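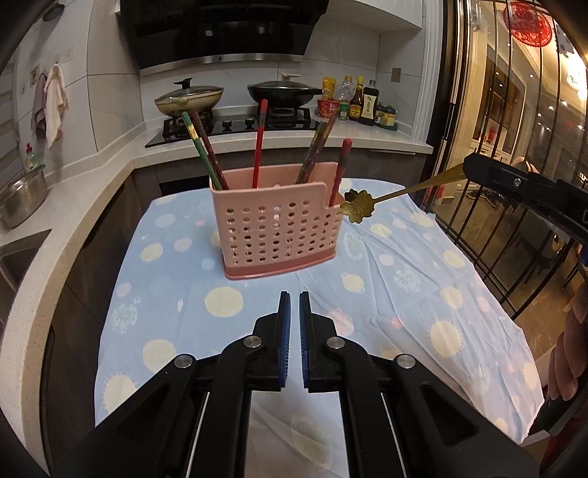 Chopsticks, Second Evening

The left finger was lagging again. Half a second, maybe less. Milagros Garrido felt it in her wrist before she saw it. Squeeze – right side in, left side thinking about it.

She had the Murken sheet on her phone. Clean the rods. One drop of oil, not two. Check every pivot screw, top row first. Last night she did the bottom row first and the whole thing went stiff as a gate, and Contreras had wanted 600 grips logged by morning. She got 11.

So. Top row. Quarter turn back on the outer left. Squeeze. Better. Another hair. Too much, it rattled, back agian. The blue pads she left alone, they still had plenty of bite.

Then the test. Chopstick, because a chopstick is thin and hard and rolls if the fingers don't close together. Down to the holder, close, lift. Slow. Her thumb hurt. Counter in the app said 3,206 and she wanted to see it go up by one, just one, without the little red flag.

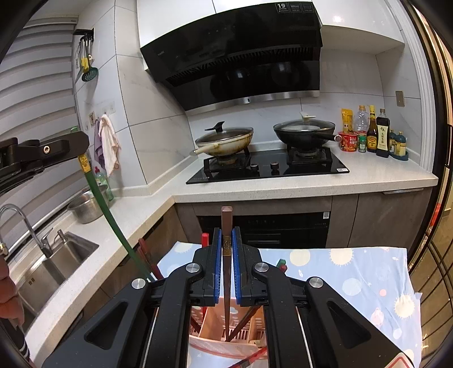

Gerden said on the phone that she was wasting her time with the screws, it was the rod, it was always the rod, he'd seen it on unit 836 back in January and they had to send it off to Distwood for a month.

"A month," she said.

A month, and it came back with the same rod in it.

She put the phone face down and wiped the rods a third time anyway. Squeeze. Open. Squeeze.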